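From: Naa Bonsu
To: Stirden Building list
Subject: Re: [stirden-all] The drying rack, again

Tekle Wako wrote:
> Can whoever has the good drying rack please bring it back to the
> second floor kitchen? We have been drying plates on a newspaper
> since February and the newspaper is starting to win. Also, if
> the gray crate of towels is still a thing, is it for everyone or
> does it belong to somebody? I took one out and got a look.
>
> Tekle

Tekle,

The look was mine, and I'm sorry. You had picked the one towel I was saving for glasses.

The rack is on the big table, next to the crate, and you're welcome to both. I took it in to give it a proper going-over, and then I got opinions about it, so now you all have to read them.

It's the steel one with the gray tray underneath and the long utensil holder across the back. It replaced the Floka, which some of you will remember as the thing that folded flat whenever it had a full load. I paid 62 dollars for this one out of the kitchen jar and I would do it again, though Jarosław still brings it up.

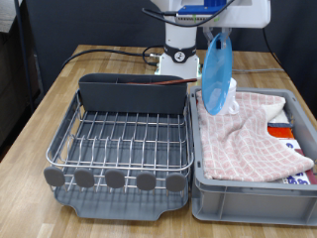 My one complaint is the utensil holder. It's wide enough for the silverware of a small hotel, and short things go down in there and stay down. Long things are fine. Chopsticks would be fine too if people stood them up in it, but they get laid across the top, and then they roll off behind the table and we are down to an odd number again.

Plates go in on edge, between the wires. I know Anežka likes to start from the middle and work outward, and I know Fasil doesn't start anywhere in particular. I start at the left end, by the front, because then the big plates aren't in the way when I reach for the holder. Stacking them flat in a pile is storage. They will still be wet at suppertime.

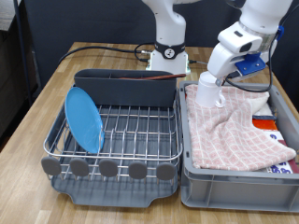

Do the checkered towels count as dish towels?
They're fine for drying your hands or for putting under the tray when it drips, but they leave pink fuzz on glasses, so use a plain one for those.

Cups are the other sore point. They go upside down, with a little lean to them so the air can get in. A cup set down flat on its rim keeps its own private weather for a day and a half. And please leave a gap between a cup and the end of the rack. I've seen people wedge one in there so hard that getting it out moved everything else.

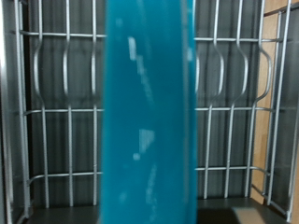

The tray needs emptying too. It has a lip, it holds more than you'd think, and it will let you know when it's had enough, usually down your sleeve. Tip it out at night, wipe under the wires, put it back with the notch facing front. It takes almost 2 minutes. I've timed it, which tells you what my evenings are like.

As for the crate, it's for everyone. Clean towels only. If you use one, wash it before it goes back in, and fold it if you're feeling generous. I have given up on the folding myself. Leave the crate beside the rack, where a person with wet hands can find it.

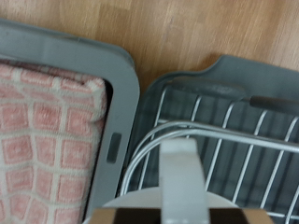 Towel crate and rack, side by side, as they should stay.

I can carry the rack down to you this evening after seven, Tekle, if you clear away the newspaper first. Somebody else will have to bring the crate, I've only got the two arms.

Naa

--
stirden-all mailing list
Message 2078 in the archive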